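Week one of teaching a machine to tidy up snacks. I have a postgraduate education and I'm using it to pick up packets with a pair of tongs the price of a decent fridge.

The idea: I hold the gripper, I do the job, the arm back at Wasus learns the job from me. The target is 2000 good demonstrations. I'm told this is a modest number by people who aren't doing it.
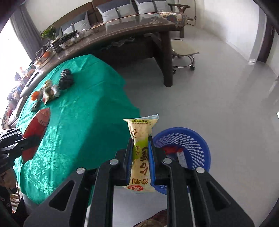
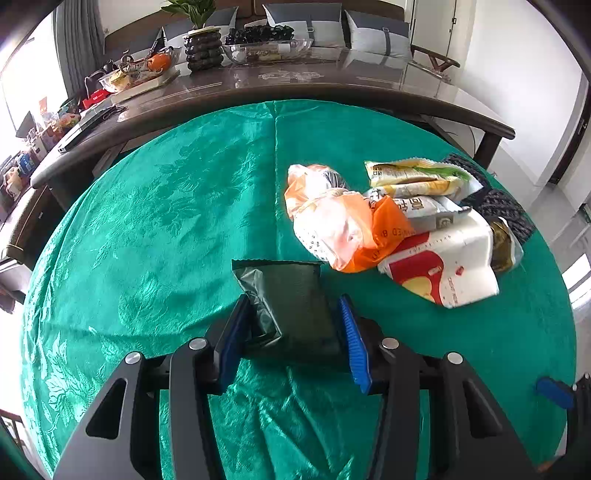 *page last changed: December, late arvo*

**1/** The project is called Letetti. It has a logo and a colour palette. What it needed was someone with strong forearms.

**2/** First thing you learn: a snack packet is mostly air and spite. Grab it low and the top flops. Grab it high and it swings. Grab it in the middle and you get a crunch, and then you've taught a robot to make crumbs.

**3/** I'm supposed to move "naturally, at the pace of the task." Try walking naturally while someone's told you to walk naturally. Same thing, but with biscuits.

**4/** Got through 200 before lunch. Felt like an athlete. Then ran the checker, which threw out a fair whack of them for "hesitation." I'd like to see the checker commit to a packet that's lying on its seam.

**5/** Tablecloths. The lab in Seltitz has a flat grey bench and everything slides on it like a curling rink. A real table has a cloth on it, and the cloth comes along for the ride when you scoop. Three approaches so far:

- come straight down and pinch
- nudge the packet to a fold and use the fold as a wall
- swear

The third one isn't in the protocol but it's in the audio.

**6/** Someone asked why I don't just drive the arm by remote. I did, for the whole of the last round. There's a delay, small enough that you think you can live with it. You reach, you wait, you correct, it arrives, you've now corrected twice. The Rezende people swear by it. They also have better chairs.

**7/** By hand you feel the packet give. The robot doesn't get that bit, only where the fingers went and how far they closed. So I squeeze slower than I would at home and hope the caution comes through in the numbers.

**8/** Demonstration 504 was perfect. Clean approach, one pinch, up, over, down, let go. I'd forgotten to press record.

**9/** Things I now do in my own kitchen, off the clock: approach the cereal from above. Pause before letting go. Return both arms to neutral.

**10/** Tried the first trained version on the arm. It went to the packet, lined up beautifully, then hovered there with a tiny wobble to the left. I know that wobble. That's my wobble. I do it when I'm deciding whether to have another coffee.

**11/** So the wobble has to be trained out, and the way you train it out is more demonstrations, by me, the source of the wobble. I raised this. It was noted.

**12/** Count as of tonight: 935 that passed. Wrist is grumbling, so I'm swapping to the left hand tomorrow, and the robot can find out what that's like too.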